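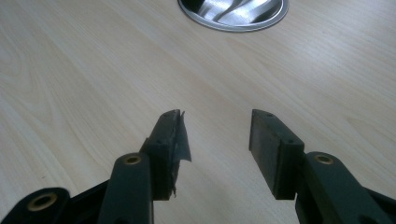

I have never been much of a believer in the home robotics boom. Every few months someone online promises that a hand-held gripper, a cheap camera and a weekend of your time will teach an arm to fold your shirts, and every few months my shirts stay where I dropped them. So it was with no great faith that I agreed to build a pair of Flinidell grippers with Shengli Deng, who has the bench next to mine at the Tarker workshop. The design is free to download, the parts are plastic and brass, and the whole argument between us for the past fortnight has been over the pads. The left one has tape on its gripping face, or what is left of it, torn and curling off at the top with shreds hanging near the bottom. The right one is bare. Shengli thinks tape is fine. I think tape is what you use when you've run out of ideas.

Let me back up a bit. The build guide says the pads "can be lined with any high-friction material", and then it moves straight on to wiring as if that settled it. Any high-friction material! I read the comments under the guide for an entire evening and found people swearing by bicycle inner tube, by the rubber mat you put under rugs, by bathtub stickers. Not one of them had posted a test. One chap said his lining had lasted for 2,000 grasps and when I asked how he knew, he said it felt like 2,000.

I did a test, then, although I'll admit it was a dull one. Pick up a plastic beaker, lift it, put it down, and keep a tally on paper. Shengli did half and I did half, which is already a weakness, as he squeezes harder than I do. The first strip of tape began to lift at a corner after 272 grasps. I'm not going to pretend that means much. It was one strip of one roll on one pad, and I hadn't cleaned the plastic first, which Shengli brought up more often than was necessary. He cleaned the next one himself with alcohol and it did better, but it still crept sideways under load until the edge stuck out past the block, and then the edge caught on everything.

The rest of the thing I have fewer complaints with, and I went looking for some. The bushings are the best part of it. I wanted to leave them out and run the screws straight through the plastic, because pressing brass into printed holes is fiddly and I split the first link doing it. (Warm the bushing a little, go in square, use a vice and not a hammer.) The version without them had a horrible wobble at the tips, though, so I was wrong there and have said so to Shengli's face. If you are printing your own, print the holes slightly tight and ream them out. Ours came off the printer loose on one side and we had to do that link again too.

The pad blocks are held on with two small screws from the top edge. In theory that makes them quick to swap. In practice the screws want to bite into bare plastic, and after you've had them in and out a few times they stop biting. Heat-set inserts would solve it and I don't understand why they aren't in the parts list. Perhaps whoever drew it up only ever fitted the pads once.

As for cost, Melahat Aydoğan runs the tool store at Tarker and kept the receipts, bless her, and the only sum I'll quote is the one I've been getting asked about, namely the Astard arm that the grippers are supposed to end up teaching. It's 1,590 for the arm alone, and we have not bought it. I keep being told that the arm is the easy bit and that the recordings are what matter. Maybe so. I would like to see a hand-held gripper pick up a mug a good few times without shedding its lining before I put money into a machine that will copy whatever we did, slipping included.

Next up is cast silicone. Shengli has ordered a small kit from a shop called Tăng and wants to pour the pads in a printed mould with ridges on the face. I'd go flat. Ridges look clever and fill up with dust, and the beaker doesn't care either way. We've agreed to make one of each and run the same tally, same beaker, with both pads wiped down first so that I don't have to hear about it again. If you have done this and kept a count, a real one, please leave it in the comments along with what you were picking up.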